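Looking after your workbench: Section 4 - Oiling and re-finishing the wooden boards
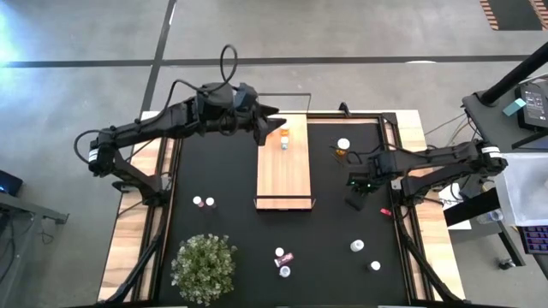 Raluca Bratu
Workshop Guides Editor, Mogensen

12 shares | 3 comments

Welcome back, and well done for getting this far. If you have followed the earlier sections your Dumberg bench is now standing level and all the bolts have been tightened a second time. What remains is the part I enjoy most, which is giving the bare wood its first coats of oil. Set aside an unhurried afternoon for it, with another short session the following day.

Before you start

You will need a tin of Kemo bench oil, two or three lint-free cotton cloths, a sheet of fine abrasive paper, a pair of thin gloves and a metal bucket with some water in it. The room should be at 20 degrees or a little under. Open a window if you can, even in December - the smell is pleasant enough at first but it does build up.

CAUTION: Cloths soaked in oil can heat up and catch fire by themselves. Never leave them crumpled in a heap or drop them in a bin. Put them in the bucket of water as soon as you have finished, then lay them out flat, outdoors, until they are quite stiff.

Applying the oil

1. Clear the bench and brush off any dust, working it out of the corners with an old toothbrush.

2. Rub the boards lightly with the abrasive paper, always along the grain. You only want to take off the slight fuzz, so go gently and stop when it feels smooth under your palm.

3. Wipe everything down with a barely damp cloth and leave it to dry for an hour.

4. Stir the oil slowly with a clean stick. Please don't shake the tin, however tempting it is!

5. Pour a small puddle on to a cloth and spread it thinly, one board at a time. The end grain drinks up far more than the faces do, and you may need to go back to it twice.

6. Wait about 20 minutes, then wipe away whatever is still sitting on the surface. Be thorough here, as any oil left behind turns sticky and is a nuisance to remove.

7. Leave overnight and repeat steps 4 to 6 the next day.

Note: Keep the oil off any painted or coated panels. If a drip lands on one, a dry cloth will lift it while it is fresh.

Afterwards

Light use is fine after a day, but give the finish a full week before you stand anything heavy or wet on it. A fresh coat once a year is plenty for most homes. My colleague Eyvindur Thygesen does his twice, though he also glues up a great many chairs.

Replacement tins are listed under part number 737, and the abrasive paper under 221. Fitting the vice is covered in Section 5.

Last revised 2020-09-06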